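# About the Sislow Robotics Club

The Sislow Robotics Club is a student club at Ruppert Technical School. We build and train small robots that handle everyday household jobs. Members are students in grades nine through twelve, and we take anyone enrolled at Ruppert, with or without experience. Most people who join in September have never written a line of code or used a soldering iron, and the first two months of the year are planned with that in mind.

The club meets in Room 16 after the last class, from 3:30 to 5:45 p.m. During the weeks before a competition the room stays open until 7.

## How the club started

The club began as an after-school class that used kits and followed the workbook that came with them. Students built a wheeled robot, drove it along a line of black tape, and took it apart again so the next group could use the parts. It was a good class, but people who finished it had nowhere to go afterward. A few of them asked to keep the room for another hour and work on something of their own. That extra hour became the club.

For the first few years we entered driving and sorting contests. We still keep two of the old sorting robots on the shelf by the door, and new members use them for practice. One of them still pulls to the left.

We moved to household tasks when the regional Zokwood Challenge added a home category. The rules that year asked for a robot that could pick up a piece of clothing, fold it, and set it down inside a marked square. Our robot picked up the shirt and dropped it on the floor in all of its runs. We have worked on clothing ever since.

## What we work on

Our main project is called Nirneseo. It is a two-armed tabletop robot that folds T-shirts and puts them in a stack. The current version is the third. The arms are made from printed parts and hobby servos, and the base is a sheet of plywood that has been drilled so many times we are planning to replace it.

Clothing is hard for a robot. A block has the same shape every time you pick it up, and a shirt does not. It can be inside out, bunched up, or lying with one sleeve under the body. We spent most of one year trying to write rules for every case. The rules worked for the three shirts we tested with and failed on anything else.

Now we teach the robot from recordings of people. Members record themselves handling clothes at home, seen from head height, so that both hands and the garment are in view. The recordings are then cut into short clips and labeled with what the hands are doing: grasp, lift, fold, press flat, put away. The robot's software uses the labeled clips to learn which movement tends to follow which.

At the moment we have 908 labeled clips. Another 700 are recorded and waiting for labels. Labeling is slow work and we usually do it in pairs, with one person calling out the start and end of each action and the other typing. Pairs disagree most about where a fold stops and pressing flat begins, so we keep a printed page of decisions taped to the wall next to the computers.

## Teams

Every member belongs to one team, and you can change teams in January.

- **Build** looks after the arms, the table, the wiring, and the spare parts drawer. New members on this team start by rebuilding a gripper.
- **Code** writes the control program and runs the training jobs. We use Python. The school laptops are slow, so training runs overnight on the desktop machine in Room 16. Please do not shut it down.
- **Recording** plans the home sessions, keeps the list of garments and actions we still need, and checks that the clips are usable.
- **Notebook** keeps the engineering notebook that the judges read, along with this page and the photo board in the hallway.

## Home recording sessions

Students on the recording team work in their own homes, with written permission from a parent or guardian. We ask for ordinary rooms, in ordinary light, with the clothes the household already has. Each session covers a short list, such as "fold five shirts" or "move folded shirts to a shelf," and takes about 16 minutes.

We want different colors and fabrics, and we want the folds people really make. A slightly uneven shirt is fine for our purposes. Early on, everyone folded as if they were being graded, and the robot learned very little about creases.

A bright garment, likely a T-shirt, held in both hands, folded into a rough rectangle, makes a clear end point for a clip:
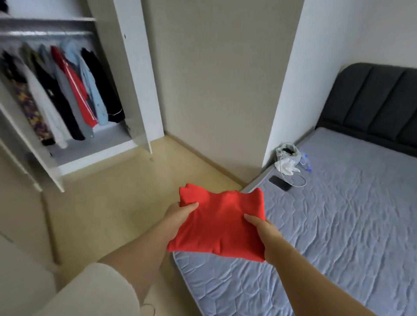
## Competitions

We enter the Zokwood Challenge each spring in the home category. A team gets a practice table in the morning and timed runs in the afternoon. Judges score the fold, the placement, and the notebook, and they interview the students without the coach present.

Last season Nirneseo finished most of its folds but ran out of time on the stack. This year the build team is working on faster shoulder joints, and the code team is trying to remove the long pause before each grasp — it makes up a large part of the total time.

## Joining

Come to Room 16 after school during the first two weeks of September or the first week after winter break. You do not need to bring anything. There is no fee for members, and the school covers the entry cost for competitions. Travel forms and safety glasses are handed out at the second meeting.

We expect members to come at least once a week and to put tools back where they found them. If you play a sport in the fall, you can still join and start full time when the season is over.

## Helping the club

We accept old T-shirts in any size, washed, for use on the practice table. There is a box for them outside the main office. We can also use working servos, 12-volt power supplies, and filament in any color. Messages for the club can be left at the main office or in the folder on the door of Room 16.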